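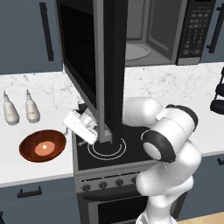 Should you water your tomatoes every day in a hot July? Twice a week is plenty once the plants are in open ground, as long as each watering is a proper soak.

I know that sounds mean. I spent years out there every evening with the hose, giving everything a quick sprinkle and feeling very virtuous, and my tomatoes split, sulked and tasted of nothing much. A sprinkle wets the top inch of soil, so the roots stay up near the top as well, and then the first scorching afternoon flattens the lot.

It was Costel Ivanov, two plots down from me at Gavulen, who talked me out of it. He has 40 plants and waters them with a can (a can!) before 7 in the morning, slowly, right at the base, and then he leaves them alone for days. I thought he was being lazy. Then he gave me a bag of his tomatoes and I went rather quiet.

Pots are another matter, of course. Mine dry out by teatime and I won't pretend otherwise – if you grow on a balcony, ignore me and water daily. Same goes for seedlings, and for anything you planted out last weekend.

What I really object to is the gadgetry. The garden centre at Ravero wanted 63 pounds for a timer and a length of leaky pipe, and the timer would happily have gone off in a thunderstorm. A finger costs less. Push it in as far as the second knuckle, and if the soil feels cool and damp down there, go and have a cup of tea.

And do put a mulch down! Grass clippings, old straw, whatever you've got, 9 centimetres deep and kept clear of the stems. My neighbour says it brings slugs. It does bring a few, and I'd still do it.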